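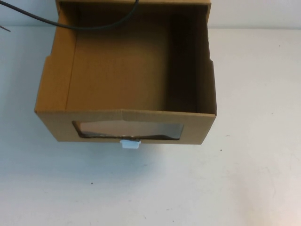
Kazue Honda answers the door in her socks and apologizes for the stairs, the weather and the tea, in that order, before I have managed to get my coat off. She has lived in the same upstairs apartment in Pultosthorpe for most of her working life, and for nearly all of that time her work has been other people's borders. When two governments can't agree where a line runs and take the matter to arbitration, somebody has to draw the maps that the lawyers wave at each other. For a good many river cases, that somebody was Honda.

"People picture me coloring in countries," she says, pouring. "I did color in a country once, I'll admit. It was for a presentation and I got the shade wrong and there was a complaint."

We had agreed to talk about the Plirnberg hearings, which wound up in August after what felt to everyone involved like a very long stretch. The question was who owns a low, grassy river island 11 kilometers upstream of the town. Cattle graze on it in the dry months and for part of the winter a good deal of it is under water. The treaty says the boundary follows the main channel. That would be simple enough if the main channel had stayed where it was when the treaty was signed, but rivers do wander, and this one has wandered more than most.

"In the first survey the deep water is on the east side, no question," Honda says. "You could sail a barge up it. Then there is a big flood, and another, and by the time anyone measures again the deep water is on the west. So what did the treaty mean? Did it mean the channel as it was that day, or the channel wherever it goes? I'm not a lawyer, thank goodness. I just had to draw both, and draw them fairly."

She worked for Nishimura, the small survey firm the tribunal appointed as its own expert, so neither side was paying her directly and both sides, she says cheerfully, were cross with her at one time or another. The two governments had brought maps of their own, of course, stacks of them. Honda went through 300 in the first season alone, some from military archives, some from school atlases, and one from a calendar given away by a feed merchant, which she still thinks was the most accurate of the lot for the southern bank.

I asked whether a calendar can count as evidence, and she laughed for quite a while.

"You can put anything in front of a tribunal! Whether they'll listen is another matter. What they want to know is who made it, and when, and what they were looking at when they made it. A beautiful map copied from a bad map is a bad map. I must have said that to Vandana 70 times."

Vandana Gautam was counsel for the upstream government, and the two women, who spent two years sitting at opposite ends of a hearing room being extremely polite to one another, have since become friends. When I reached Gautam by phone the following evening she was in the middle of making dinner and kindly talked to me anyway, over the noise of something frying.

"Kazue was a terrible witness for us, in the sense that she would not give me an inch," Gautam says. "I had a lovely old sheet that showed the island in our color. I was so proud of that sheet. She looked at it for a minute and asked me who had colored it, and I didn't know, and that was the end of my morning."

What did she make of the result? The tribunal gave the island to the downstream government but kept grazing rights for families on both banks, and set up a shared gauge station that each side will staff in alternate years. Gautam pauses, and I hear a lid go on a pot.

"We lost the land and kept the cows, that's how my client put it. I thought it was a decent award. I would have liked a better paragraph on the second flood, and I'll go on saying so. But the people living there can still take their animals across, and they were the ones I worried about at night."

Back in Pultosthorpe, Honda is less keen to talk about winning and losing. She would much sooner talk about Hestico, the mapping program the firm adopted halfway through the case, which she disliked at first and now grudgingly misses. It let her lay survey upon survey and slide through them, so that the river seemed to swing back and forth across its valley. The judges asked to see it three times.

"They went very quiet," she says. "I think until then it had been a line to them. One of them asked me where the river would be in the year 2000, going by the old trend, and I could show him, and then show him where it really was. Completely different place."

She has been asked to look at another case, a mountain pass this time, with no river in it at all, and hasn't made up her mind. She'd want to walk it first, she says, and her knees would need to be consulted. Then she asked if I'd like more tea, and I said I would, and she went to find the biscuits.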